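Skurville Help > Robotics > Learning from demonstration

Does chunk length really matter this much?

Posted by Urik, December 8, 2022

I'm training a two-arm imitation policy on a dumbbell task: spin off the collar, slide off the plate, set it on the tray. It predicts chunks of 50 actions. My August write-up called the results "promising," a word I'd like back. With 40 demonstrations it reaches the collar nicely and then turns air.
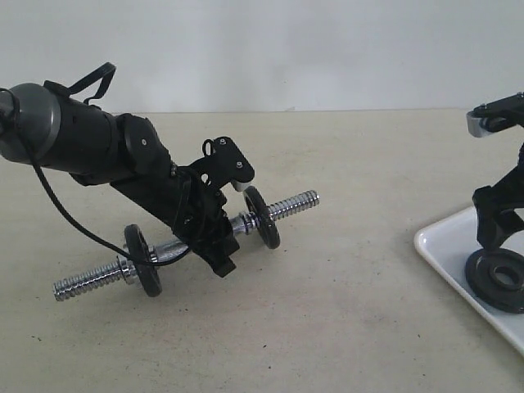
Collar contact is where I lose most trials. I've replayed the demos and the arms track fine. A plate can lie flat on the white tray under the right arm and the policy seems to draw no conclusions from it. Would shorter chunks help, or do I need more data?

Florkus

Shorter chunks, yes, but check your wrist view first. A chunk of 50 means the policy commits to a grip before it has seen how the fingers meet the metal, then carries on with great confidence. I ran a similar threaded-part task and executed only the first 30 actions of each chunk before predicting again. Turning air mostly stopped. Dropping things did not.

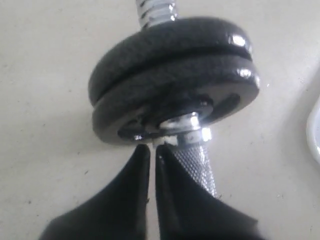 Also, label where contact starts in your demos and sample those steps more often. Approach motion is easy and there's a lot of it, so the loss looks lovely while the policy learns to point at things. Score each stage separately — one success rate over the whole task will tell you it's bad, and you know that already.

Fabbri

Just train longer. I went another 4,000 steps and mine got better. Different task though (folding towels).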